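Questions from staff about the two-arm stations
Makeck packing site, Grurndale. Collected by Drahomíra Trnka, shift coordination. Updated in November.

What will the stations do?
They will put small parts in their places and handle boxed goods before packing. Last year our benches handled 3478 orders of this kind, almost all by hand. The machines come from Previtz, and our own people remain responsible for each order that leaves the building.

Will I lose my job?
No post at the benches is cancelled because of the stations. This is written in the agreement with the site management, and it is valid until the end of the present contract with MacRitchie. What comes after is not decided, and I prefer to say this openly.

Who takes care of the grippers?
The bench team does the visual check at the start of the shift. Look at the fingertips and at the rubber pads. If you find cracks or missing pieces, write it in the book and inform maintenance. Please do not glue anything yourself. 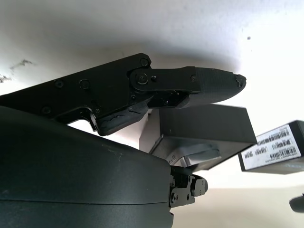 Gripper finger with a chipped tip and a cracked rubber pad.

Do I need to know programming?
No. The training takes seven hours, divided in two mornings, and it is paid as working time. You learn how to start, pause and stop a station, and how to report a fault so that the next person understands it.

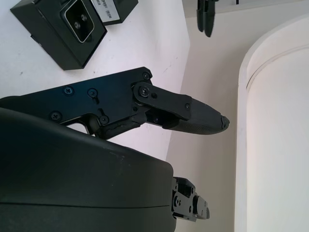 After the training you work beside an experienced colleague until you both feel sure. There is no examination. If you wish to repeat a part, tell me and I will find you a place in the next group.

Can I put my hands on the table while the arms are on?
No, also not for a moment. Press pause, wait for the green lamp, then reach in. This rule is the same for managers and visitors.
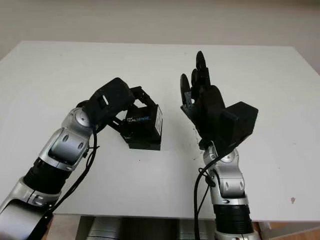 Left hand at the box, right hand open.

Will the machine measure how fast I work?
The station keeps its own records: starts, pauses and faults. It does not record names. The workers' council has seen the list of what is stored and may ask for it again at any time.

What happens to the work we do now?
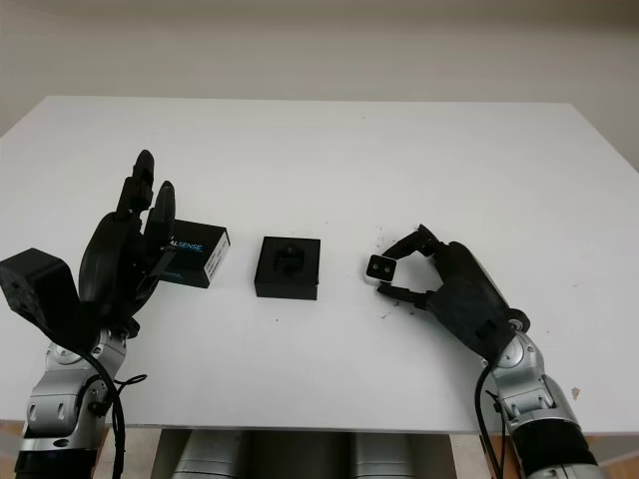
Part of it changes and part of it stays. Fine placing is the part which tires the eyes and the wrists most, and many of you asked for help with exactly this. A small cube held between the fingers, with a block and its square cavity waiting beside it, is the type of task we mean. Checking labels, unusual orders and returns stay with people.

Where can I ask more?
Call me on extension 3894, or come to the office before 2 p.m. You may also leave a note without your name in the box near the canteen.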